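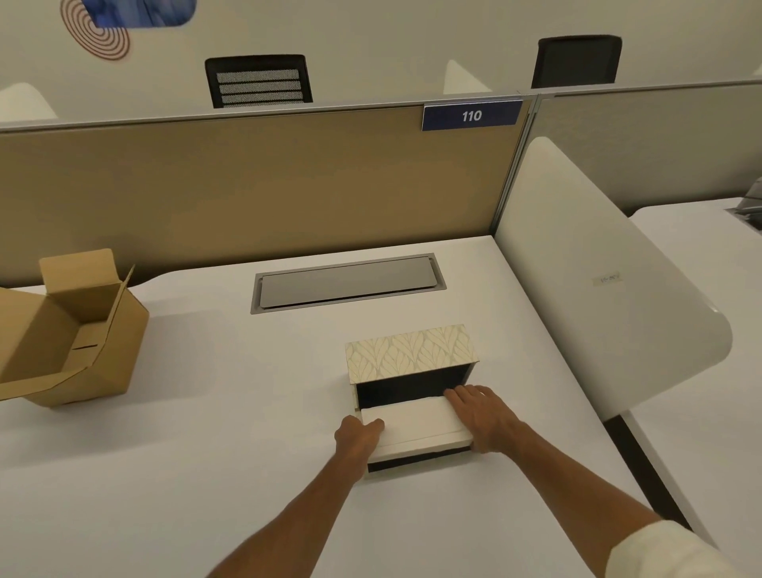 Le règlement des dépôts privés du centre de documentation Burora doit être révisé avant le mois d'avril, et l'article relatif aux contenants d'origine demeure le plus discuté. La rédaction actuelle impose le reconditionnement intégral des correspondances dès leur entrée, sans distinction. Or les familles déposantes demandent régulièrement que soient conservés les coffrets dans lesquels les lettres leur ont été transmises. Un modèle à tiroir blanc et intérieur noir, au couvercle tendu d'un papier crème à feuillage, relève-t-il du document, de l'objet ou de l'emballage ? Le texte ne permet pas de trancher. Je sollicite donc l'avis des membres du forum, en particulier de ceux dont l'établissement a déjà légiféré sur ce point.

Publié le 18 décembre 2020 par Suha Rizk

Rechercher dans le forum Mots-clés OK

magasin_henari a répondu :
Madame, notre service a adopté une règle simple : tout contenant est restitué au déposant contre signature. Le fonds Henari comportait 60 boîtes de fantaisie, dont le stockage aurait mobilisé des rayonnages réservés aux registres. Une mention dans l'instrument de recherche nous paraît suffisante. Il convient également de rappeler que la composition des colles et des papiers décoratifs est rarement connue, ce qui interdit tout contact prolongé avec les pièces.

lecteur28 a répondu :
Je me permets d'exprimer un désaccord. La restitution systématique rompt le lien entre les lettres et leur mode de classement domestique. Dans le fonds Noiphan, l'ordre des plis ne se comprenait qu'à partir des compartiments du coffret, et celui-ci avait malheureusement quitté l'établissement 3 ans avant le récolement. Aucune mention écrite n'a permis d'y suppléer.

magasin_henari a répondu :
Le cas est regrettable, mais il tient à un défaut de relevé à l'entrée. Un croquis coté aurait répondu à la difficulté.

c.dépôts a répondu :
La question du contenant provisoire mériterait d'être traitée dans le même article. À l'annexe de Wimside, les versements arrivent le plus souvent en carton ondulé et y demeurent jusqu'au traitement. Nous avons fixé un délai maximal de 28 jours, au-delà duquel le responsable du magasin doit justifier le maintien par écrit.

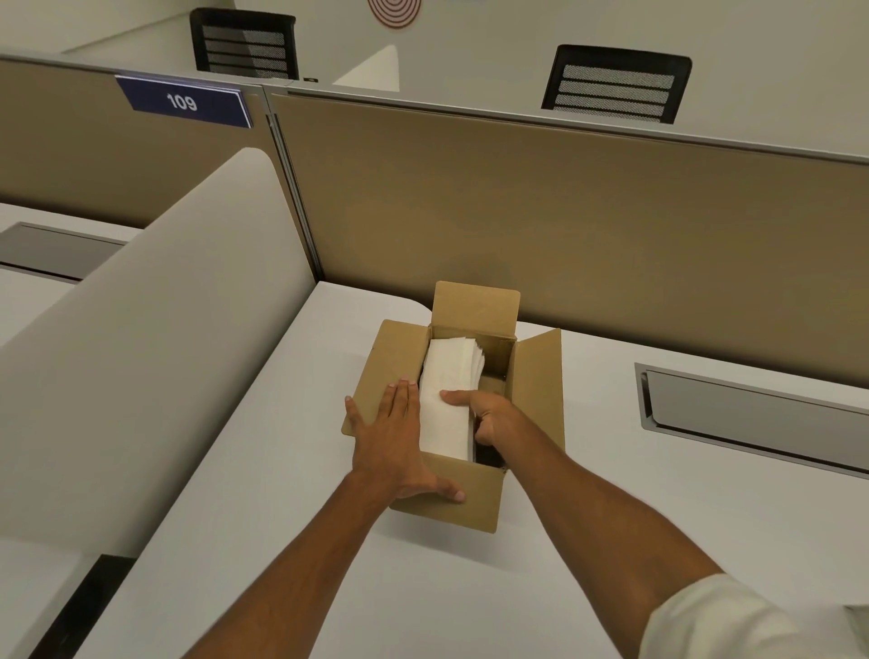 Carton ondulé sans impression, rabats ouverts ; papier blanc placé debout dans la moitié gauche.

La position verticale n'est admise chez nous que si le vide restant est calé. À défaut, les feuilles s'affaissent et se courbent à la base.

lecteur28 a répondu :
Entièrement d'accord sur le calage. Je serais en revanche plus réservé quant au délai, que peu de services disposant de 2 agents pourront respecter.

Suha Rizk a répondu :
Je remercie les intervenants. Le projet d'article distinguera le contenant porteur d'un classement, conservé à part sous sa propre cote, et le contenant sans incidence sur l'ordre des pièces, proposé en restitution. Le relevé préalable deviendrait obligatoire dans les deux cas. Pour le délai, je retiens l'objection et proposerai qu'il soit fixé par chaque annexe.

magasin_henari a répondu :
Qui apprécierait l'incidence sur l'ordre des pièces ? Si cette décision revient au déposant, notre service ne pourra souscrire à la rédaction proposée.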